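Morlow Low Display Shelf, Dark Gray
Product review, Rendholm Retail Fixtures Desk
Published 17/02/2023

The Morlow is a single-bay display shelf sold by Larkance for small shops, staff canteens and reception areas. It is supplied in dark gray with a white front edge strip, and our unit was purchased at the list price of 495. It was stocked with packaged snacks for the length of the review.

Assembly required two people and took 127 minutes, which is longer than the printed instructions suggest. The parts are clearly numbered, but the edge strip must be fitted last and needs firm, even pressure along its whole length. One end lifted on our first attempt and had to be reseated.

In daily use the shelf performed well. The dark surface hides scuffs, and bright packaging shows up strongly against it. Tall chip canisters were stable when placed upright close to the front. Smaller cups with lids were easy to pick up and put back, even with bottles standing nearby. The white strip gives a clear line for facing up stock — a useful feature where several people share the restocking — but it marks easily and should be wiped down often.

The shelf was tested on carpet. Leveling the feet on a soft floor calls for patience, and Larkance should include wider pads as standard. The optional pad set costs a further 20.

The Morlow is recommended for light retail use. A revised edge strip is expected in March.

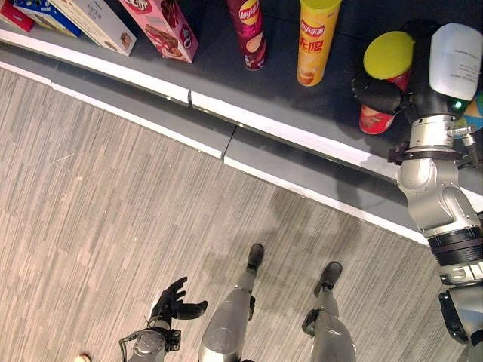 The Morlow shelf stocked with boxed snacks and Lay's canisters, on gray carpet.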